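Skurness 2-Stage Fuel System Cleaner Kit for Older Petrol Cars

Home > Workshop > Additives and Fluids > Fuel System

In stock
Two bottles per box, one treatment
Suits: carburettor and port-injected petrol engines
Does not suit: diesels, two-strokes, direct injection (see below)
Page last checked: July 28, 2020

We held off stocking fuel system cleaners for a long time. Customers kept asking, we kept telling them to spend the money on plugs and an air filter, and they kept going down the road and buying a bottle of something there. So we tried a few, threw most of them out of the running, and ended up with the Skurness kit. Read the whole page before you put it in your basket. A fair number of people who buy this don't need it.

What it is

Two bottles. The first goes into a nearly empty tank, which you then fill, and you drive until it's down to a quarter. The second goes in with the next fill. The maker calls these "Prepare" and "Restore". We would call them strong cleaner and weaker cleaner. As far as we can tell from the sheets supplied to us, the second bottle has the same active stuff as the first with more carrier in it, and we have asked twice whether there is any other difference. The reply was a leaflet.

What it can do

If you have bought an old car that has sat for a long while, or spent its life going to the shops and back, there may be gum in the jets or a film on the injector tips. A decent detergent in the fuel can shift some of that. When it does, the usual signs are a steadier idle and less hesitation when you pull away from a junction. Those are modest things. On a cheap car they can still make the difference between one you enjoy and one you swear at.

What it can't do

It will not fix a worn engine. It will not bring back compression, stop it burning oil, cure a misfire from a cracked coil or seal a split vacuum hose. A split vacuum hose is what most "dirty injectors" are when the car comes to us. They cost very little and you can usually find them by listening.

It won't clean the backs of the inlet valves on a direct injection engine either, whatever the box says. The fuel never touches them. We've put a sticker over that line on the boxes we send out.

And it won't get you through an MOT that the car was going to fail. Sometimes a car on the edge of the emissions limit scrapes in after treatment, but it may have scraped in anyway after a long hot run. We have no way of telling the two apart and neither does anyone selling the stuff.

About that mileage claim

The box carries a line about saving fuel. We ran the kit through our own delivery hatchback, an old 1.4 with a tired clutch, and kept the receipts. Over 857 miles the difference was smaller than the difference between one driver and another. It did idle better. We were pleased with that and left it there.

If you do work out your own figures, brim the tank each time at the same pump and do it over several fills. One good tankful proves nothing, especially if the weather has warmed up in between.

How it compares

Ikholm One-Shot. Cheaper, single bottle. Smells identical. We sold it for a season and had no complaints, and no praise either. Their bottle neck doesn't reach past the flap on many filler pipes, so you'll need a funnel, and the funnel isn't in the box. If your car runs fine and you simply like to put something in the tank now and then, buy this one and keep the change.

Tipoki Race Concentrate. Dearer than the Skurness, comes in a tin with a chequered flag on it. Very strong. We have seen it soften old rubber fuel line on a car from the eighties, and while that line was well past its best already, we'd sooner it hadn't happened. Not stocked.

Drarkix Tank Tablets. You drop them in and they are meant to dissolve. Ours were still lumps after a night in a jar of petrol. Not stocked and not likely to be.

Before you use it

Check the age of your fuel hoses. If they're cracked on the outside they'll be worse inside, and a strong detergent may find the weak spot for you. Hose is sold by the metre on our Fuel Line page.

Fit a new fuel filter afterwards. Do it within a few hundred miles of finishing the second bottle. Muck that comes loose from a rusty tank has to go somewhere, and on cars with a carburettor it tends to go to the float bowl, where it will stop you on a hill. Have a spare filter in the boot while the first tank is going through.

Don't double the dose. People do. They reckon that if one bottle is good then both at once must be better, and then they ring us about the plugs. One box treats a tank of up to 60 litres. For small tanks use less, and the sheet in the box has a table that is clear enough once you get past the pictures of sports cars.

Keep it off paintwork. Wipe drips straight away with a damp cloth.

How often

The maker says every 3,000 miles. The maker sells the bottles. On an older car that gets regular decent runs and decent petrol we'd say once after you buy it and then only if something changes. If the car goes away for the winter, using the second bottle in the last fill of October seems sensible enough, but a proper fuel stabiliser is better suited to that job and costs less.

Questions we get

Will it hurt my catalytic converter?
Not at the stated dose, according to the sheet. We've had no cats back to us that we could blame on it.

My car has LPG as well as petrol. Any use?
It will clean the petrol side, provided you run on petrol while the treated tank goes through. It does nothing for the gas side.

Can I use it in a motorbike?
Four-strokes, yes, with the dose cut right down. Measure it properly. Guessing with a tank that small is asking for trouble.

My engine light is on. Will this turn it off?
Get the code read first. Most parts shops will do it for a few pounds and some for nothing. If the light is for the oxygen sensor or an air leak you'd be pouring money into the tank.

Is the two-bottle system really better than one?
We doubt it. A full dose spread over two tanks is probably kinder to an old system than the lot in one go, and that's as far as we'd go in its favour. You could get the same effect by splitting a single bottle, if it had a lid you could trust.

Why stock it at all, then?
It did what a detergent should on three of the cars we tried it on, it didn't harm any of them, and the bottle fits the filler neck. The rest of the shelf couldn't manage all of that.

In the box

Bottle one, 300 ml
Bottle two, 300 ml
Pair of thin gloves (they tear, use your own)
Instruction sheet

Storage

Keep upright with the caps tight, away from heat and out of reach of children. Once opened, use within 24 months. Don't pour leftovers down the drain. Your council tip will have somewhere to take them.

Returns

Unopened boxes can come back within 30 days for a full refund. We can't take back opened bottles and we can't refund on the grounds that the car still runs badly. If you aren't sure what's wrong with it, get in touch before ordering and describe what it does, when it does it and whether it's worse from cold. We may well talk you out of the sale.

People who bought this also bought

Inline fuel filter, clear body, 8 mm
Vacuum hose, 4 mm, per metre
Long-neck funnel with gauze
Spark plug gap gauge 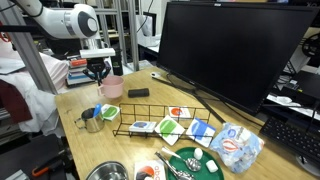
Gripper over a pink mug, with a small steel pitcher and a black wire rack on the same table.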